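Kerstin Westerberg
August

Week 7: Save systems, or where the player's evening went

Hi all. These are the notes I talked from, tidied up a bit, for those of you who missed the session and for those who were there but couldn't read my handwriting on the board (sorry!). Slides are in the usual folder. Bring questions on Saturday, when we have the long lab.

We started with the question of what a save file is. Most of you said "a copy of the game," and that's a fair first guess, but think about how big a running game is in memory. You don't want to write all of that to disk. What you write is the smallest set of facts you can use to rebuild the situation: where the player is, what they carry, which doors are open, which quests are at what stage. Everything else you load fresh from the game's own data.

The hard part is deciding what counts as a fact. Take a barrel the player has kicked down the stairs. Do you save where it ended up? In Vaston, the little dungeon crawler we've been picking apart since week 2, the answer is no. Leave the room, come back, barrel's upright again. Some of you found that annoying and some of you hadn't noticed, and that split is pretty much what you'd get from real players too. 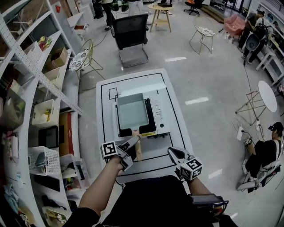
Square pan on the cooktop, handle in the gripper.

Three ways to save

Manual saving first. The player opens a menu, picks a slot and saves. It's simple to explain and it puts the player in charge. The trouble is that people forget, and then they lose an hour and blame you. It also invites save scumming (saving before every risky choice and reloading until it goes well). I don't think that's a sin, by the way. If somebody wants to play like that in a single-player game, let them. But know that it will happen and that it changes how scary your boss fight is.

Checkpoints are the second kind. You, the designer, choose the places. Good checkpoints come right before something hard and right AFTER any long cutscene. Please, please write that second bit down. Watching the same villain give the same speech nine times is how people end up selling a game. In Vultis the worst one is at the bridge, where the checkpoint sits in front of the elevator ride, so each retry starts with a slow trip up and nothing to do. We timed it in class and the groans got louder every run.

Third is autosave, which runs in the background while you play. Players love it when it works and never think about it. When it goes wrong it goes wrong badly, since the classic mistake is to autosave while the player is falling into lava. Load, die, load, die. Policarpio had exactly that problem in its first public build, and the fix was a small one: before writing, check that the player is standing on safe ground, isn't in combat and has more than a sliver of health left. If the check fails, wait and try again.
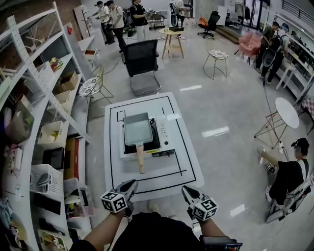
Most big games now mix all three, and I'd suggest you do the same for your term project unless you have a strong reason. Keep a few rolling autosaves as well. One is never enough. If the newest is broken the player can step back to the one before, lose ten minutes, grumble and carry on.

Writing the file safely

This is where people's eyes glazed over, so I'll go slowly. Say the game is overwriting your save and the power goes out halfway. Now you have half a new file and no old file. Lovely.

The standard cure goes like this. Write the new save under a temporary name. Make sure it has really been written to the disk and isn't sitting in a buffer somewhere. Read it back and check it. Only then rename it over the old one. A rename within the same folder is close to instant on the systems you're likely to use, so the window for disaster gets very small. Put a checksum in the file too, so the game can tell a damaged save from a good one and say something useful about it.

And do say something useful. Elfriede Schmieder did her project on error messages last year and collected a whole wall of bad ones. My favorite was "Error 1535. Continue?" with a Yes and a No. Continue what? What does No do? A player who has just lost a save is already upset, so tell them in plain words what happened and what they still have.
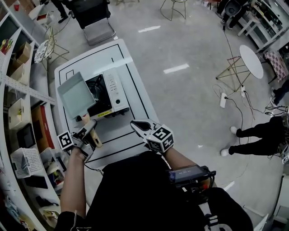

Versions and patches

Your game will change after people start playing it. You'll rename an item, or split one quest into two, or cut a map. Old saves still mention the old stuff. So put a version number at the very top of the file from day one, even if you're sure you'll never need it (you will).

Then write small upgrade steps. One takes version 1 to version 2, the next takes 2 to 3, and so on up the chain. Don't try to write a single giant function that handles every old version at once - I did that for Drumavitz and by version 13 I was scared to open the file. Small steps are boring to write and easy to test. Keep a folder of real old saves and load every one of them before each release.

Also, never save a position in a list when you could save a name or a fixed ID. If the sword is "item 4" and somebody adds a new helmet above it, every player in the world now owns a helmet where their sword used to be. Funny in class, much less funny in your inbox.
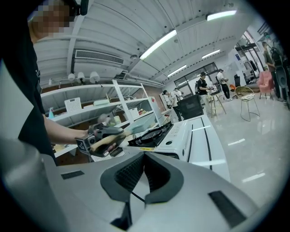

White portable stove on the long counter.

Cloud saves (short version, we ran out of time)

Two machines, one account, both played offline. Which save wins? Newest sounds right until you think about someone who started a fresh game on the laptop for five minutes and wiped out forty hours from the desktop. My advice is to ask the player, and show them play time, location and level for each save so they can choose. A date alone doesn't help much. Clocks on home machines can be wrong, too, so don't trust them for anything important.

For the lab

Pick any game you own and work out how it saves. When does it write? Can you catch it at a bad moment? Copy your save folder somewhere safe before you start poking at it, and I mean a proper copy. Then write me one page on what you found, with one thing you'd change and what it might break.

If you're working on the Vaston exercise instead, the barrel question is still open. Try saving the barrels and tell me how much bigger the file gets. Reading for next time is the chapter on loading screens, and you can skip the part on tape drives unless you're into that sort of thing (I am!).

Questions: Kerstin Westerberg, office hours or course mailbox | © Kerstin Westerberg, for class use | Back to top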